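4.3 Setting the levels before the concert

This section is for small and medium halls, up to 2000 seats. Please finish section 4.2 (cabling) first.

1. Turn all channel faders on the Plikano mixer fully down.
2. Switch on the mixer, then the Fukora amplifiers. Always keep this order.
3. Press SETUP and choose the sample rate. For live concerts we recommend 96 kHz.
4. Ask the drummer to play alone, as loud as in the show. Raise the gain until the yellow light blinks only on the hardest hits.
5. Repeat step 4 for bass, guitars, keyboards and, at last, the singers.
6. Play the built-in 1000 Hz tone and walk to the back row. The tone must be heard clearly from both sides of the stage.
7. Save the scene under the name of the hall.

Note: A scene stores fader positions and effects – it does not store the gain. Write down the gain values on paper if the same band plays again the next evening.

Note: Strings and choir need more headroom than a rock band. Leave the master fader 40 percent lower when you begin.

Caution: Do not unplug a microphone while its channel is open. The noise can damage the speakers and hurt the ears of the audience.

Caution: Switch off the amplifiers first, and only then the mixer.

For the monitor speakers on stage, continue with section 4.4.
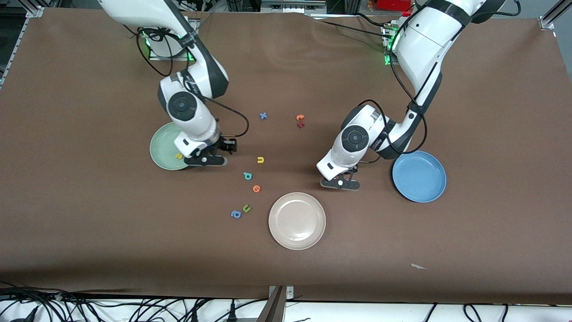 Robot arms over a brown tabletop with plates and foam letters.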